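Sheehan Foods Adds Harvest and Pack Dates to Its Egg Cartons, Drops "Farm Fresh" Wording

5 July 2026

Sheehan Foods will begin selling eggs in a redesigned carton in August, with the pack date, the laying region and the housing system printed on the lid in plain words. The company is removing the phrases "farm fresh" and "all natural" from its entire line of shell eggs.

The new carton will appear first in 18 stores and will reach all 300 stores that carry Sheehan eggs as the old packaging is used up. Prices will not change as a result of the new label.

Sheehan decided on the redesign after reviewing 801 messages that shoppers had sent to its customer service desk. The largest group of questions concerned dates. Many cartons carry a three-digit number that stands for the day of the year on which the eggs were packed, with 001 for the first day of January and 365 for the last day of December. Shoppers often took this number for a batch code or did not notice it at all. The new carton keeps the three-digit number on the end panel and adds the same date on the lid, written with the name of the month.

The second largest group of questions had to do with how the hens are kept. Sheehan sells eggs from three systems, and the wording for each will now be the same on every carton:

Cage-free: the hens live in an open barn and can move around inside it. They do not necessarily go outdoors.

Free-range: the hens live in a barn and have access to an outdoor area.

Pasture-raised: the hens spend much of the day on open grassland when weather allows and are housed at night.
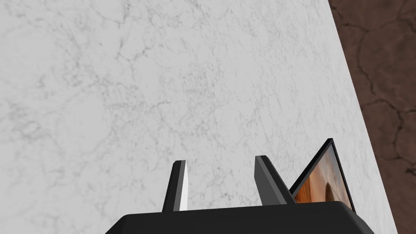
The color of the shell will no longer be used as a selling point. Shell color depends on the breed of the hen, and a brown egg is not more nutritious than a white one from a hen on the same feed. Sheehan will continue to pack brown and white eggs separately, as many shoppers have a preference, but the words "wholesome brown" are being taken off the carton.

Size and grade will stay where they are now, on the front. Size refers to the minimum weight of a dozen and grade refers to the quality of the shell and the inside of the egg. The two are often confused. A large egg can be any grade, and a Grade A egg can be any size.

The carton was designed by the packaging firm Drevix, which also supplied the molded pulp tray. The lettering on the lid is larger than before - the pack date is printed at twice its former height. Drevix tested the layout with some 600 shoppers at two of the company's stores. They were given an old carton and a new one and asked to find the pack date, the housing system and the storage instructions on each.

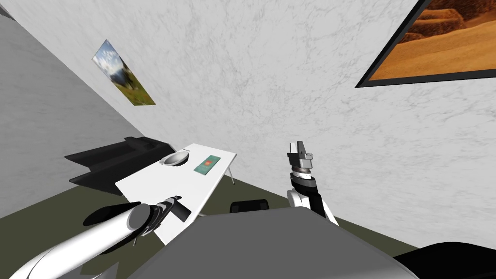

Murnumska, a grocery chain that stocks the full Sheehan line, told the company that its store staff are asked about the day number more than anything else on the carton, and that it would like to see the same style of date on liquid egg products. Sheehan is looking at this request and expects to make a decision once the shell egg cartons are in all stores.

Eggs enriched with omega-3 fatty acids will also carry a revised panel. The amount per egg will be given in milligrams next to a short statement that the difference comes from the hens' feed, which includes flaxseed. The heart symbol on the present carton is being removed.

The storage instructions have been rewritten as well. They ask shoppers to keep eggs in the refrigerator in their original carton, on a shelf and not in the door, where the temperature changes each time it is opened. The advice to wash eggs before use has been left out - Sheehan eggs are washed and sanitized before packing, and further washing at home is not recommended.

Printing on the packing line will be handled by equipment from Joltach, which puts the date on each lid after the eggs have been graded. Cartons in the old design are still good to sell and will remain on shelves next to the new ones for several weeks. The eggs inside are the same.

A one-page guide to the terms on the new carton will be available at the egg case in participating stores. Retailers who would like printed copies can request them through their regular Sheehan sales contact. Shoppers with questions about a carton they have already bought should have the day number and the plant number from the end panel at hand when they contact customer service.

About Sheehan Foods

Sheehan Foods packs and distributes shell eggs and liquid egg products for grocery stores, bakeries and restaurants.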